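Kitchen sim gallery: the fridge months

Posted 11/22/25, filed under Sim, Planner, Gallery

A few people have asked what I do all day now that I'm off the warehouse stuff, so I'm putting up a page for the kitchen. I write the motion side of Candale, our planning and control stack, and since the summer that has meant one appliance. The refrigerator! I have opinions about refrigerators now that I did not have in spring.

Candale takes a goal like "door open past this angle" and works backward to what the base, the torso and both arms should be doing. Perception is a separate process and Esko Nurmi looks after it. I get a handle pose, a hinge guess and a confidence number from him, thirty times a second if the machine is in a good mood, and I turn those into joint targets. Everything on this page is simulated. We do have a real kitchen to try things in but I book it as little as possible, partly because sim doesn't need mopping.

The kitchen

The kitchen model is called Wikorside, after the street our old office was on. Vilja Kinnunen built it and she is the reason it looks like a place where somebody lives instead of a gray box with a hinge. I grumbled about this at first. Magnets on the fridge, a photo on the fridge, blinds on the window, light coming in across the floor tiles... my planner doesn't care about any of it, and every extra texture makes the renderer a bit slower. Vilja's answer was that Esko's handle detector cares a great deal. She was right. The first detector was trained on bare doors, and when she put decorations on, it started handing me handle candidates in the middle of the door with really quite high confidence. One of them was on the smiley face.

So the decorations stayed, and now they get shuffled each time the kitchen loads. The paint color moves around too. I've gotten attached to the green one and I use it whenever I'm debugging by hand, so most of my bad memories are green.

Reaching for the door

The approach is the bit I've rewritten the most. The handle is long and thin, and you'd think a long handle is easy because there's so much of it to grab. For a planner it's the opposite of easy. Every point along it is a valid grasp, with a whole range of wrist angles at each point, and if you ask for "the best one" you get a different best one every time the pose estimate wiggles. The arm would set off for one spot, change its mind, set off for another, and end up hovering there like me in front of the cereal aisle.
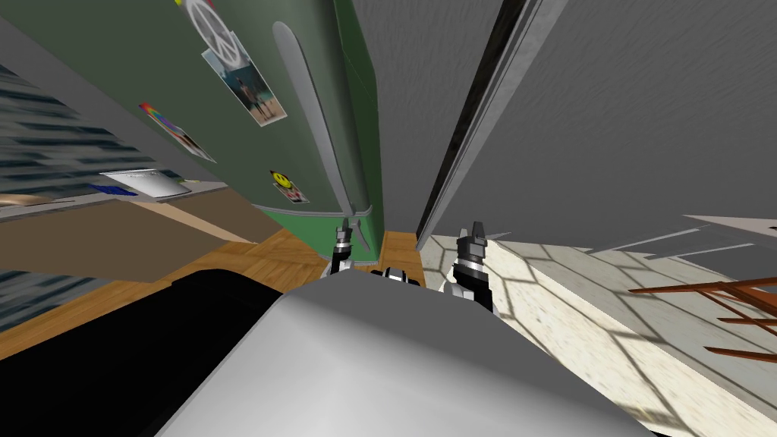 What fixed the dithering was boring. I sample 310 grasps along the handle at the start, score them once, and then the current favorite gets a bonus that grows the closer the hand is to it. A new grasp has to beat it by a real margin before the planner will switch. It's hysteresis, it's in every thermostat, and I spent two weeks trying fancier things first (there was a learned scorer, we don't talk about the learned scorer).

The scoring itself has changed shape a lot. It used to be distance plus a joint limit penalty. Now each grasp gets a quick rollout of the whole door swing, so a grasp that's lovely to reach but leaves the elbow jammed at forty degrees open gets thrown out before the arm has moved at all. The rollout is crude. I step the hinge in coarse increments, solve the arm at each one starting from the previous answer, and bail at the first failure. With all the grasps going in parallel it takes 83 milliseconds on my desktop, and it only has to happen once per attempt, so I've stopped trying to make it faster. Well, I've mostly stopped.

Two arms, one torso

Candale used to plan the arms one after the other. Left arm gets its path, then the right arm plans around it as if the left were a moving obstacle. That works fine on a tabletop. In front of a fridge it's awful, since both arms hang off the same torso and the torso wants to lean. The left would ask for a lean, the right would get planned against the old posture, and then you'd have two perfectly good paths that were perfectly good in different universes.

Now there's one optimization over the lot: base, torso, both arms, all in the same problem. It's bigger and slower, and it fails in more interesting ways. My favorite was the solution where it satisfied the "keep the spare hand away from the door" cost by rotating the base and backing through the table. I'd switched off collisions with the furniture to chase some other bug and forgotten. Esko found it in the overnight run and set it as the team chat background for a while.

The camera comes along for the ride as well, and that one took me longer than it should have. When the torso leans, the view leans, and a steep roll puts all the nice vertical lines of the kitchen on a diagonal. The planner works in the world frame so in theory it couldn't care less. But the detector had only ever seen gentle tilts, and at steep ones its handle axis would snap to something else that happened to be vertical in pixels. I'd get a pose that was off by the whole roll angle, and the wrist would dutifully twist to match it. I blamed my inverse kinematics for days. Esko now rotates the crop by the torso roll before it goes into the network, and rotates the answer back. Four lines of code. He was very gracious about it.

Pulling

Once the fingers are closed I stop trusting positions. The hinge guess from perception is good to a couple of centimeters and that's plenty wrong when you've got hold of a stiff door, because an arc with the wrong center fights you harder and harder as you go. So the pull is an admittance controller. It follows the planned arc loosely, feels which way the force is building up, and nudges the arc's center until the sideways force goes away. By the time the door is a third open the estimate is usually better than anything the camera could have given us.

The seal is its own little nightmare. A fridge door holds on, holds on, and then lets go all at once, and if your controller has been patiently winding up force the whole time the arm takes off. Vilja modeled the gasket as a spring that breaks at a threshold and randomizes the threshold per load. My integrator clamp is tuned against that and I'm a bit nervous about it. Real gaskets probably peel from a corner. If you've measured one, please write to me, I'd love a force curve.

Numbers, for those who like them

The batch I keep quoting in meetings is 3139 attempts over one long weekend, with paint, magnets, light direction, hinge side and gasket all randomized. Of those, 1738 got the door past sixty degrees with no contact I'd be ashamed of. I know that sounds low! It counts everything, including starts where the base gets dropped in a spot where I couldn't open the door either. The biggest chunk of failures is left-hinged doors with a chair nearby, where the base needs room to swing and hasn't got any. The next biggest is the fingers closing on the handle too near its end and sliding off.

I've got a fix for the second one in a branch. It penalizes grasps near either end, and you'd think I'd have had that from the beginning, but the handle length from perception was so noisy in the early days that I couldn't have told you where the end was.

Tooling odds and ends

The viewer is Jolex, which started as my weekend project and has now eaten two other people's weekends. It scrubs through a recorded run with the robot's camera view on one side and the cost terms plotted on the other, and if you click a spike in the plot it jumps the view to that instant. That one click has saved me more time than any solver change this year. It's rough around the menus and it crashes if you resize the plot while it's loading, so don't.

Logs are stored per attempt, with the random seed and the git hash in the header. I used to keep only the failures to save disk. Then a change would come in that turned successes into failures and I'd have nothing to compare against. Keep the successes.

We also have a nightly job on the machine Jääskeläinen left us when he moved to the drives team (thank you, it's still loud). It runs a small fixed set of kitchens, same seeds every night, and complains in chat if anything that used to open doesn't. Vilja wants it to render every run at full quality. I want it to finish before breakfast. At the moment it renders the failures only.

Next up

Closing the door. I had assumed it was opening played backward and I'm sorry to say the planner assumed so too. The hand can push on nearly any part of the door, so the grasp sampling needs redoing for plain contact, and the spare arm will finally have something to do if it's holding a carton. Esko is already asking for shelves and things on shelves. I've told him January, and he's written that down somewhere I can't edit.

Questions about the costs or the rollout, use the comment box, I read them all and answer the ones I know how to.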